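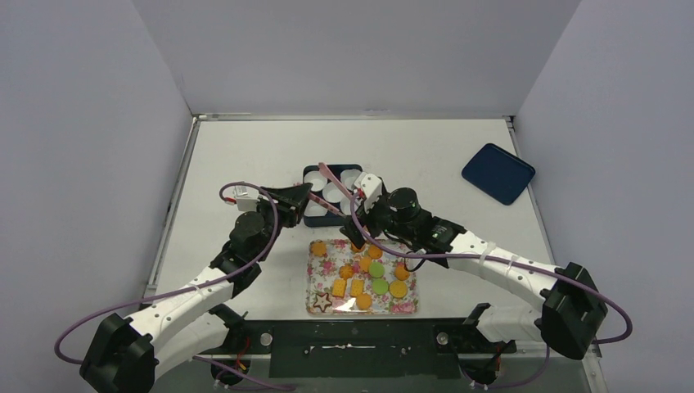 Interim report, July: tray and insert trials, Lisel tea service

Work in this period covered table layout for the boxed tea sets. The cookie tray keeps its place at the center of the table, with the compartment box directly behind it. Moving the box to the side was tested and dropped - it added reach and left crumbs on the box edge.

Samah Ait Ali ran 60 place-and-return cycles with the Gaber insert. The white cups held their position in all but 10, and those faults came from one loose cup. Zineb Kamel has asked the supplier for a tighter fit.

The floral tray was checked with a full load of cookies for 30 minutes and stayed flat. A plain tray from Wisteson is on order for comparison.

Spending on trays and inserts stands at $600, within the agreed line. Open items are the replacement cup, the Wisteson tray and a wipe-down procedure for the tabletop, which Doaa Belhaj is drafting. Karim Badawi will send the cycle log separately.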